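3.2 Where people put the lid

I'll admit I didn't set out to write a section on lids. The Kandutik study was meant to be about timing: how long people leave their buns, when they lift them out, how they decide they've had enough steam. But when I went back through my kitchen notes from January, the same small muddle kept turning up, and it had very little to do with timing. People didn't know where to put things down!

Steaming on a tabletop is a crowded business. You have the pot, the lid, the buns still to go in or just come out, and something to carry them on. In the homes I visited in Livine (12 of them, all with electric steamers, most with a kitchen table pressed into service as a worktop) the lid nearly always won the best spot. It's wide and awkward, and you want it out of your hands quickly, so down it goes on whichever side your free hand happens to be. The plate gets whatever is left over.

I started sketching these layouts on the backs of my interview sheets, and after a while two of them covered nearly everything. In the first, which I've called the split layout, the steamer stays in the middle with the lid on one side and the plate on the other. In the second, the stacked layout, lid and plate share a side and the cook ends up reaching over one to get at the other. My Gudeta households were very fond of stacking, mostly I think from having narrower tables, and they were also the ones who grumbled most about drips.

The lid itself can go down either way up. Handle up, it sits flat and the rim meets the table, and any water on the glass runs down and leaves a ring. Handle down, it rocks about, but you keep the puddle in the bowl of the glass (if you're careful, and I'm usually not). I had expected a firm household rule on this and there wasn't one. The same person would do it both ways in one afternoon.

Buns are the other half of it. A plate holding three or four is easy to work from, as you can get your fingers round each one without squashing its neighbour. Much beyond that and people began lifting them by the pleats, which doesn't do the tops any favours. For the table sessions at Gutlow I therefore kept to a small plate and the split layout, with the lid handle up. Figure 2 belongs with this arrangement, and I come back to the reach distances in 3.3.
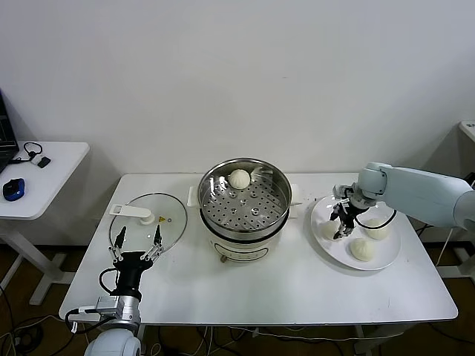
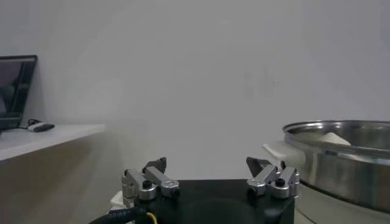 Figure 2. Table session, Gutlow. First picture: split layout, with the glass lid to the left of the steamer, one bun in the basket and three on the plate. Second picture: close view from the same session.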